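Round table (furniture)

A round table is a table with a circular top, used for eating, working, playing games and holding meetings. It is widely said to make people sitting at it more equal, more talkative or more willing to agree, claims for which the evidence is thin.

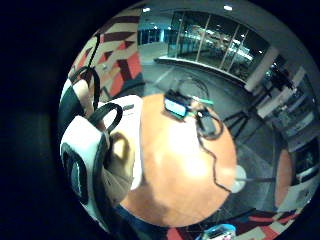 Definition and terms

In the furniture trade, a table is called round if its top is a true circle. Tops that are slightly longer one way than the other are sold as oval, though cheaper catalogs blur the two. A drop-leaf table that becomes a circle when its leaves are raised is usually counted as round, and an extending table that stops being a circle when a leaf is put in is usually counted as round as well, which is generous. Makers of extending models tend to show them closed.

The phrase "round table" is also used for a kind of discussion in which no speaker has a fixed rank. Many events sold under that name take place at long tables, in rows of chairs or over the telephone. This article deals with the furniture.

Early history

Small round tables on three legs were known in the ancient world and appear in wall painting and carved relief. Popular histories often present them as signs of a relaxed and sociable way of dining. Little supports that reading. A three-legged table stands steady on an uneven floor, and a small top is light enough to carry in and out with the food on it, so there are plain reasons for the form that need no theory about manners.

In much of medieval Europe the ordinary dining table was a set of boards laid on trestles and taken down after the meal. Boards are straight, and a circle cut from them wastes wood and needs battens underneath to hold it together. Large round tables were therefore rare, and some of those mentioned in later chronicles may never have existed.

The Arthurian table

The best known round table is the one in the stories of King Arthur. It entered the written tradition through a Norman French verse chronicle of the twelfth century, which explains that the king's barons each thought himself the best and that the table was made so that none could sit above another. Later versions gave different makers, different numbers of seats and, in some cases, a seat that was dangerous to sit in.

The story is the source of most modern claims about equality, and it serves them badly. In several versions the knights still quarrel, seats are still assigned, and the king is still the king. A large painted tabletop hangs on the wall of the great hall at Winchester in England and was for a long time shown to visitors as Arthur's own. Study of the timber has placed it in the Middle Ages, many centuries too late.

Claims about equality

Books on management and home design commonly state that a circle has no head and so removes rank from the conversation. The first half is correct as geometry. The second does not follow from it. People who meet regularly know who runs the meeting, and they tend to turn toward that person wherever he or she sits. The chair facing the door, the chair nearest the screen and the chair with arms can all take over the job that the end of a long table does elsewhere.

A survey often quoted in office furniture brochures, credited to the workplace consultant Fares Issa, covered 662 office workers and reported that most of them preferred a round table for small meetings. The brochures usually present this as proof that round tables produce better meetings. The survey asked about preference only. It did not compare the meetings themselves, and it was paid for by Koma, a maker of round meeting tables. Issa has since written that the figure was "used for more than it can carry."

Lamai Klinhom, a writer on public buildings, has argued the opposite case: that circular seating makes quiet people more exposed, as each person is in full view of all the others. Her argument rests on interviews at a single town library and should be treated with the same caution. It does have the merit of saying how the effect is supposed to work.

Diplomatic use

Talks between hostile parties have sometimes been held up by disputes over the shape of the table, and a round one has more than once been the answer. It is easy to make too much of this. Delegations that argue about furniture are usually arguing about who is to be recognized as a party at all, or waiting for instructions from home. A circle lets each side describe the seating in its own way to its own public. Whether it has changed the outcome of any talks is not known, and it is hard to see how it could be found out.

Space and seating

Retailers often describe round tables as space-saving. The claim holds in some rooms. A round top has no corners to walk into, and in a small square room or a bay window it leaves more usable floor at the edges. Against a wall it does poorly, with a gap on either side and at least one seat lost. Two rectangular tables can be pushed together to make a longer one; 2 round tables pushed together make a nuisance.

Seating numbers given in catalogs are best read as upper limits. They are commonly worked out from the distance around the rim, with no allowance for the width of the chairs or the position of the legs. Chairs drawn up to a circle crowd each other at the front and spread out at the back, so armchairs need a larger top than the label suggests.

As the top gets wider, the middle moves out of reach and people on opposite sides find it harder to hear each other. Large banquet rounds are sociable mainly between neighbors. The rotating tray, common in Chinese restaurants, solves the problem of the food and leaves the problem of the hearing.

Construction

Round tables are supported by legs near the rim, by a central pedestal, or by a frame that folds. A pedestal keeps knees free but puts the whole load on one joint. Showroom literature calls pedestal tables stable. A person leaning hard on the edge of a light one will often find otherwise, and heavy bases are used for this reason.

Three-legged bases do not rock, a point made in nearly every sales leaflet. The leaflets seldom add that a top on three legs tips more easily between them than a top of the same size on four.

Solid wood tops move with the seasons, and they move more across the grain than along it. A top cut as a true circle in a dry month may measure slightly oval by August. Ostap Dmytriv, a cabinetmaker who has written repair manuals, regards complaints about this as "complaints about wood." Veneered and coated board holds its shape better, though the curved edge is difficult to cover and is usually the first part to fail.

Finishes and surface claims

Glossy tops are sold as easy to clean. They do wipe down quickly, but they also show fingerprints, fine scratches and the reflection of any lamp hung above them. Matte finishes hide these marks and may hold on to grease.

Several makers promise a surface that resists scratching for life. Luvwood uses this wording for its lacquered rounds, and the guarantee excludes "marks from normal use." The coating sold to the trade as Protura is described as harder than ordinary varnish. The maker's published tests compare it with one unnamed varnish, applied by the maker. Ihor Onyshchenko, who reviewed coatings for a furniture repair newsletter, found no clear difference on his own kitchen table over one winter, a trial that is small but at least declares its size.

Makers and market

Round tables are a minor part of most furniture ranges. They take more cutting, leave more waste and are awkward to pack unless the top is split. Small workshops have done better with them than large factories have, or say so. Sirko, a workshop founded by Marta Sirko, made only round tables at first and was described in the design press as having "brought back the circle." Round tables had not gone out of production. The workshop now also makes benches and a rectangular desk.

See also

Drop-leaf table
Gateleg table
Pedestal table
Trestle table
Seating plan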